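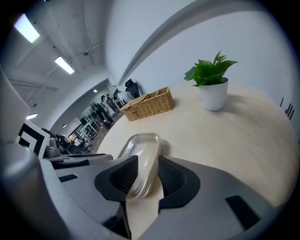 Stenia (software)

Stenia is a software package for grasp planning and gripper control. It takes images from a camera placed near the fingers, estimates the pose of the object, and sends a target width and force to the gripper. It was started by Danylo Levchenko and Thilini Thambiah in Kekstead, and is now maintained by the company Hukix.

Structure

The package has 2 main parts. The perception part finds fiducial markers and object edges in a wide-angle image, and corrects the strong curving of straight lines near the border. The planning part, called Matubbar, proposes grasps and gives each one a score. A separate tool replays recorded demonstrations, including those made with handheld grippers, and aligns them in time with the finger width.

Transparent objects

Clear plastic is a known difficulty for the perception part. A tray with transparent walls shows the table behind it, so its color depends on the background, and often only the rim gives pale highlights which can be followed. Depth sensors may return the distance of the table instead of the tray. Version 13 added a rim model for shallow containers, written by Golshifteh Alipour. It fits a rectangle to the highlights and keeps the last good estimate when the fingers hide a part of the rim - this can fail if the object slips in the grasp.

Control

The control loop limits the closing force according to the object class. For thin-walled containers the limit is low by default, and the user can change it in the configuration file. Kumudini Fakir has described a method for tuning this value from 14 short recordings.

See also

Grasp planning
Visual servoing
Camera calibration

Last updated: May 15, 2024

This site uses cookies to remember your settings. Accept | Decline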